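The night market that runs on paper

Khải Khương has 19 minutes before the next delivery and he's spending them on the phone, arguing over napkins. One box short. Always the napkins.

Dreravura started as a parking lot. Still is one, days. Evenings from spring until November the cars clear out, the stalls roll in and by dark you can't hear yourself order. Skewers, rice bowls, corn with too much chili on it. People come for the food and stay for the arguing about the food.

Khương runs the place, more or less. Doesn't like the word manager. He grew up behind the counter at Ngô, his aunt's noodle shop, washing bowls. Real bowls, heavy ones, chipped round the rim. "You broke one, you heard about it for a week," he says. He broke plenty.

No bowls out here. No sinks either, aside from the hand wash stations, so everything goes out in something that gets thrown away. And that something costs money. A stall doing well can go through 300 food trays in a night. On a holiday weekend, 800. Nobody budgets for that their first season. They budget for meat, and gas, and the sign. They spend a fortune on the sign.

So the market buys together now. One order, split between the stalls, hauled over by a supply outfit called Vimport that used to do mostly bakery boxes. Khương likes them becuase they answer the phone. The old supplier didn't. The old supplier once sent lids for cups nobody had ordered, then billed for the cups.

Buying together sounds easy. It took a whole winter of meetings. The dumpling people wanted lids. The fries people said lids make fries soggy, and they're right, they do. One stall wanted black trays because black looks expensive. Black stains fingers when it gets greasy, someone had tried. Back and forth, back and forth, then a vote in somebody's garage with the heater going.

Plain brown won. Cheap, stacks flat, goes with any liner.

Liners are where the fun is. Stalls pick their own. Checks, stripes, newspaper print, cartoon faces. The fries stall changed its liner last summer and got complaints, real ones, from regulars who thought the place had been sold.

The trash is the other half of it. Greasy cardboard is nobody's favorite thing. The hauler, Justel, takes the compost bins at a lower rate if they come in clean, meaning no forks, no sauce cups, no gum. Hard to get people to sort at eleven at night with a drink in one hand. Khương tried signs. Then bigger signs. What helped in the end was moving the bins apart, so you had to stop walking and think for a second.

The rate went down. He had the invoice laminated.

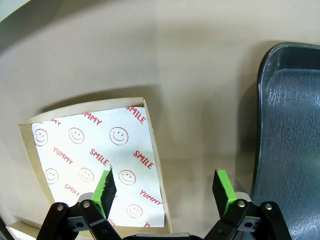
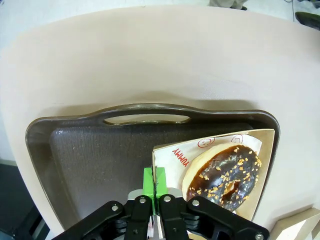

Some stalls still want the bowls back. There's a soup vendor who has asked every season for a dish truck, 66 bowls to start with, a deposit on each. Khương has run the numbers on it twice. Water's the problem, and where to put the water after. He hasn't said no. He'd like to eat soup out of a bowl again himself, paper does something to broth, flattens it out.

Maybe next year. Maybe a smaller trial, just the one stall, see how many walk off in peoples bags.

His phone goes again. Vimport, the van's at the gate and the gate is locked, and the person with the key is off getting ice. He's already walking. The napkins are on the van, he's told, both boxes.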